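Home | Programs | Reports | Give | Contact

Tiltulside Toy Library – Fall progress report to the Hamel Fund
Saturday, November 28, 2020
Prepared by Zane Adomaitis

14 shares | 3 comments

Lending
The toy library reopened for curbside pickup in October. Families reserve by phone or through the online form, and orders go out on Tuesday and Thursday afternoons. We now have nearly 200 families on the list. Most of them were members before the spring closure, but new sign-ups have picked up since the elementary school put our flyer in its lunch bags.

Returned items sit in the back hallway for three days before anyone sorts them. This has slowed things down more than we planned for. Popular items, mainly train sets and the marble run, have a waiting list, and we have capped loans at two per family until the backlog clears.

Purchases under the grant
The first payment went toward replacing worn stock. We bought 70 items for children under five, with the emphasis on stacking, sorting and shape matching. Cloth toys were left out this year on account of cleaning. The remaining order, mostly board games for older children, is with Coltari and has been delayed twice. They have given us a new delivery window before the holidays.
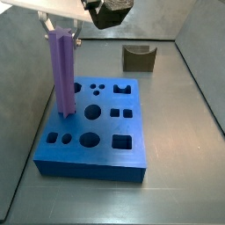
Purple star piece and blue shape board.

Each new item gets a number, a parts list and a mesh bag. Parts lists have already saved us some arguments over missing pieces – we ask families to check the bag the day they get it and call if anything is short.

Space and storage
The Plesano Street unit is working out well. It is dry, it has a ground-floor door, and the rent is fixed through next summer. Shelving is up along two walls. The third wall is still waiting on an electrician to move an outlet. We asked for two quotes and have received one, which was higher than budgeted. I would like to talk about this on our next call, as it may mean moving $100 from the printing line.

Catalog
The old catalog was a binder. Entries are being typed into a shared spreadsheet with age range, condition and last loan date. Everything for babies and toddlers is entered. Puzzles are next and will take longest, as many came in as donations with no box.

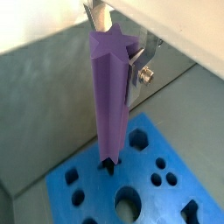

Next steps
- Finish the puzzle entries and retire the binder.
- Settle the outlet question and put up the last shelves.
- Send the member survey – a draft is attached for your comments.
- Confirm the date of the second payment.

Previous report | Next report | Back to top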